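Tratetti hand grinder: two months in

I'd been buying ready-ground coffee for years and felt no shame about it. Then Ülle Jõgi brought a bag of whole beans round as a thank-you present, I had nothing to grind them with apart from a pestle and mortar, and by the end of a very long weekend I'd ordered the Tratetti. It was £129. I know. I looked at the cheaper Plumeo as well, and I'll come back to that.

First impressions were good, if a bit puzzling. It's heavier than you'd think from the website, and the handle comes separately in its own little bag, which I very nearly threw out with the packaging. The instructions are one folded sheet with tiny drawings and no words at all. It took me most of a mug of tea to work out that the adjustment ring is underneath, inside, where you can't see it once the catch cup's on!

Once you know where it is, the ring is lovely. Proper firm clicks, no slipping, and it stays where you put it even after a wash. I keep mine on the middle settings for the cafetière and go finer for the moka pot. What I'd really like is numbers on it. There's a dot, and that's your lot, so I count from fully closed every time I change over (and lose count if anyone speaks to me).

Grinding is quicker than I feared. Enough for one big cafetière takes two fills, because the top chamber is small, and my arm knows about it afterwards if the beans are a light roast. Dark ones go through like nothing. I've been using the Sundaram beans from the market mostly, £8 for a 200 g bag, and they're soft enough that I can do it half asleep at six in the morning without waking the dog. That was a big part of why I didn't want an electric one. My sister's sounds like roadworks.

The taste? Yes, I can tell. I didn't expect to. The cafetière used to leave a layer of sludge in the bottom of every cup and now there's barely any, and the coffee itself is less bitter, so I've gone down from two sugars to one without really deciding to.

Moans, then. The catch cup is a push fit and I'd much prefer a screw thread, as I've knocked it off over the worktop more than once. The rubber band round the middle picks up every crumb and bit of fluff in the kitchen. And the cleaning brush is so floppy it's no use to anyone, I use an old pastry brush instead.

About that Plumeo. I borrowed one for a week and it does a decent enough job on coarse settings, but the handle wobbles and the fine end is all dust and boulders. If you only ever make cafetière coffee, save your money and get that.

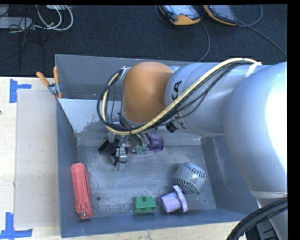
For the moka pot it's got to be the Tratetti, and I'd buy it again, though I'd wait for the October sale next time.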